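A place for the plates: Yufang Zeng on small kitchens

Yufang Zeng has spent most of her working life in kitchens that are too small. She grew up in a flat above a shop, rented a string of bedsits, and now helps people sort out their cupboards and worktops through Skinen, the home organising business she started with Jianhua Du. They took on their first paying customer in March and have been busy since.

We met over tea in August 2025. She had a list of things she wanted to say and got through most of it before the kettle boiled.

Her first point was that people buy storage too early. "They ring me and they've already got six baskets," she said. "Then we spend the morning finding something to put in the baskets. I'd sooner they waited a week and saw what they reach for."

What most people reach for, in her experience, is a mug and a plate. She asks customers to leave those two things out and put away everything they can. After that she looks at what is left on the worktop and whether it can stand upright.

"Flat things eat space," she said. "A stack of plates is fine in a cupboard. On the side you want them on their edges, in a rack, and then you can take the one you want without lifting four others."

She prefers wooden racks to metal ones, though she admits they need more looking after. Hers gets a wipe of oil now and then. The rack stays out all day in her own kitchen and the plates in use live in it. "I don't put them away. Why would I? They're coming out again at six."

Mugs go on a tree. Du disagrees with her about this and keeps his on a shelf, upside down, where he says they collect less dust. Zeng says a mug that gets used every day has no time to collect any.

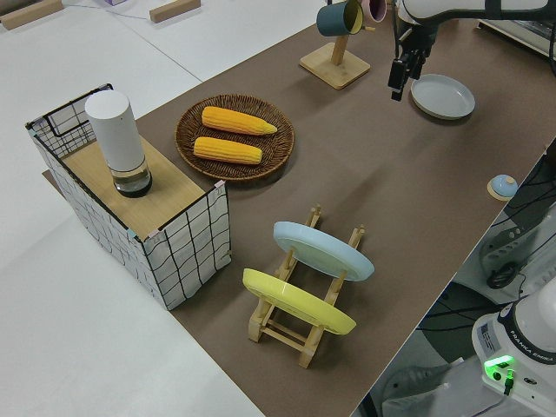 Boxes with lids

The part of the worktop she gets asked about most is the storage box with a board across the top. It began as a way of hiding tea towels. A plain fabric box on a wire frame is soft on top, and whatever you stand on it tips over. Put a light wooden board over it and you have somewhere to stand a drink or a jar.

"The box costs you a bit of worktop and the board gives it back," Zeng said. "You do have to lift things off to get inside, so don't keep your teaspoons in there."

She is less strict about food. Corn, onions and fruit can sit out in a shallow woven tray, she said, as long as there is only enough for a day or two. A deep bowl hides whatever is at the bottom, and she has thrown away enough soft lemons to have gone off deep bowls.

Colour matters to her more than she expected when she started. She used to tell people to buy everything in white. Now she likes a yellow plate next to a blue one, and a pink mug beside a dark teal one, so that everyone in the house knows which is theirs and washes it.

Skinen charges £50 for a first visit and Du does the bookings. Zeng would like to run an evening class next year, if she can find a room with a decent sink.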